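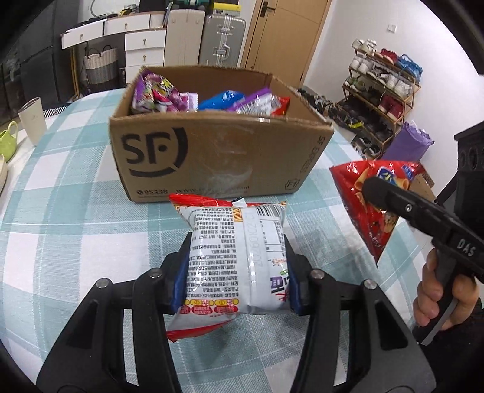 **30th December, land listings workbook, bench 2**

Dead week between holidays, office quiet, so I finally did the acreage job on the Kaimal tract. The brochure says one figure, the county parcel map says another, and the seller's late uncle wrote a third on the back of a feed receipt. All three have been quoted to buyers at one time or another. Wonderful.

What I had to work with:

- the old deed, typed, with two calls that don't close
- the survey plat from when the Wedimano side was split off
- the GPS walk done in September, saved under "new new final"
- the parcel map, which puts the north line in the middle of the creek

Ran the deed calls first. The traverse misses its own starting point by 30 feet. Somebody typed a bearing as north-west that has to be north-east, unless the family owned a strip of the neighbour's pond. Flipped it and the gap drops to something a person could step over. Wrote the fix in pencil on the copy. NOT on the deed, before anyone asks.

With that sorted the deed gives 140 acres. The GPS walk comes out a bit under that, and most of the difference is in the south-east corner, where the track cuts across the bend and skips the swampy bit. I know exactly why it does that, as I was the one wearing the wrong boots.

So: 140 on the listing, marked "per deed", until a proper surveyor has been. I am not a surveyor. I have a spreadsheet and a scale ruler.

**Timber**

The draft says "mature hardwood throughout". It's hardwood along the creek and planted pine everywhere else, and the pine is 18 years old. Thinned once, by the look of the rows. Changed the line to say pine plantation with hardwood bottom. Less poetry, fewer phone calls.

No timber value goes in. Last time we put one in, it was read back to me at closing in a very slow voice.

**Access**

Longer than I'd like. The track in from the road crosses the Wedimano piece for 4000 feet. The split paperwork mentions an easement "as now used", with no width and no drawing. It may be fine. It may also be a gate and a padlock by spring. Asked Tekitz to pull the recorded version. They are shut till after New Year, naturally.

Do not write "deeded access" anywhere until that comes back. I've taken it out of the draft twice now and it has grown back once.

**Cabin**

Draft calls it a lodge. It has one room, a porch and a stove. Cabin.

Well pump ran when I tried it in September. Septic: no record found, no lid found either, though I did find a wasp nest where the lid ought to be. Put down as unknown.

**Map for the sheet**

Redrew the boundary in Flernedus over the aerial. First export came out mirrored, so for ten minutes the creek ran up the wrong side and I doubted everything above. Second export good. Saved it as kaimal_boundary_2 and deleted "new new final", with some feeling.

Still open:

- [ ] easement copy from Tekitz
- [ ] surveyor quote, ask for corners flagged as well
- [ ] walk the south-east bend again, tall boots
- [ ] septic, check with the health office
- [ ] pull the old brochure off the website, it still says lodge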